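Speaker notes: Packing grapes and soft produce in wooden crates
Pukbridge growers' evening, Thursday, July 13, 2023

Opening (keep it short)

Good evening and thank you for coming. Say where the toilets are. Say that the sheets are at the door, and people can take one when they leave, not before, otherwise they read and do not listen.

I will talk for 20 minutes. My subject is the crate, and what we put in it, and in which order. It sounds like a small subject. At Kiani we lost a lot of good fruit last season between the packing table and the shop, and most of it was lost in the crate.

Slide 1: Why we left the cardboard

We used cardboard trays until May. They are cheap and they stack well, but they become soft when the cold room is damp. In one bad week we threw away 961 of them. Then we ordered 400 slatted crates from Zondby, and we have kept them since. (If someone asks for the price: I can give it after the talk, it depends on the quantity.)

Pause here. Ask who in the room still uses cardboard. Wait for hands.

Slide 2: The empty crate

Explain that the crate must be checked before any fruit comes near. Run a hand along the bottom slats and the inside of the walls. A splinter will open a grape, and one open grape will spoil the bunch around it. The rounded edges help very much, and I would pay extra for them again.

Next point is the gaps. Air must pass through the bottom. Do not put a plastic sheet there. For small fruit we use one layer of thin paper with holes, and it is enough.

Put the empty crate where you can reach all of it without bending over another crate. I have seen people pack with the full crate in front and the empty one behind, and then the sleeve goes through the fruit each time. 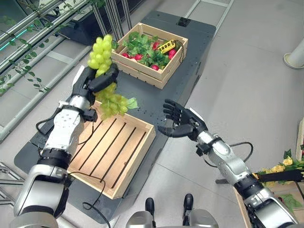 Slide 3. Green grapes over the empty crate; radish-type vegetables and leaves in the crate at the back.

Leave this slide on the screen for a while. Speak about the bunch. Grapes should go down slowly and near to the wood, never dropped from a height. A large bunch with two parts is difficult, as the lower part touches first and takes the weight of the rest. Lay the lower part down, then let the upper part follow to the side.

Leaves: a few leaves on the bunch look fresh and customers like them. In the crate at the back the leaves are artificial, and the red pieces sit among them. For a display this is practical. You can wash the leaves and use them again next week. For transport I would not do it, there the leaves only take space. The toy bus also belongs to display only!

Slide 4: What we do not mix

Grapes do not travel with radishes. Radishes are hard and often still carry some soil. In the shop they can stand side by side in two crates, and the colours are nice together, but in the van each one has its own crate.

Do not fill above the rim. When the next crate comes on top, everything higher than the rim is pressed.

Slide 5: Labels

We use the Flulla labels, the ones that tie on with string. A roll has 1000 pieces. Glue labels leave marks on the wood. Tie the label on the short side, so it can be read when the crates are stacked.

Questions

Possible question: how to clean the wood? Answer: brush, cold water, dry standing up in the shade. No soap.

Possible question: how long does a crate last? Answer: I do not know yet. Ask me after next summer.

Remember to take the two sample crates back to the car.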